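Zetulham Design Foundation
Module 3: Surfaces, Objects and Reach
Handout for Session 13: Laying out and clearing a mixed-use table

Scope

The session deals with a single table used for more than one purpose. Eating things, stationery and household parts share the same top, and the task is to clear it in a fixed order with the fewest trips. Students should have read the Tamuno notes on zoning before the practical.

1. Terms

Footprint: the area of table top an object covers when at rest. A plate has a large footprint for its height. A mug has a small one.

Overhang risk: the chance that an object near an edge is pushed off by movement elsewhere on the table. Round and long objects score higher than flat, square ones.

Visual contrast: the difference in tone between an object and the surface under it. Dark items on dark wood are missed more often than pale ones, and low light makes this worse.

2. Grouping

Objects are sorted by where they will go next. Material and colour are ignored. Group A is for eating and drinking (plate, mug, chopsticks). Group B is for small tools and supplies (tape, timer). Group C is for large parts and packaging, such as plastic covers and cardboard. Anything not identified at first sight goes into a holding group and is dealt with last.
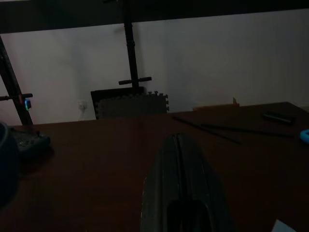
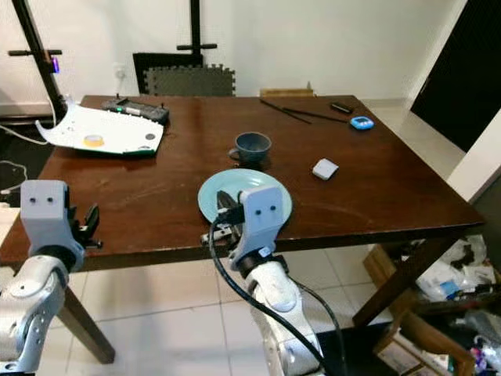 Fig. 2. Dark wooden table with mixed contents. The plate, mug and yellow tape are in the second view; the piece of light brown cardboard is in the first.

3. Notes on the figure

Chopsticks are a poor match for a dark top. They are thin, low and close in tone to the wood, so they should be located before any large object is moved. Lay them parallel and lift them as a pair.

The blue timer is easy to find by colour but lies near the right edge of the table, and its overhang risk is high. Move it inwards first, even if Group B is not yet being cleared.

The large white panel has the roll of tape resting on it. Stacked items are always separated from the top down. Lifting the panel with the tape in place counts as an error on the Plidex sheet.

4. Order of work

Bring edge items inwards.
Collect the chopsticks.
Remove the plate, then the mug. Keep the plate level if it has held food.
Take off stacked items and place them with Group B.
Remove panels and cardboard.
Sort the holding group.
Wipe from the far edge towards the near edge.

5. Recording

Enter each lift on the Plidex sheet with its group letter. Two objects carried together are entered as one lift. The pass mark for the practical is 92, with 2 marks deducted for each item returned to the table after removal.

Reading for the next session: Zenitach workbook, section on drawers and shallow trays.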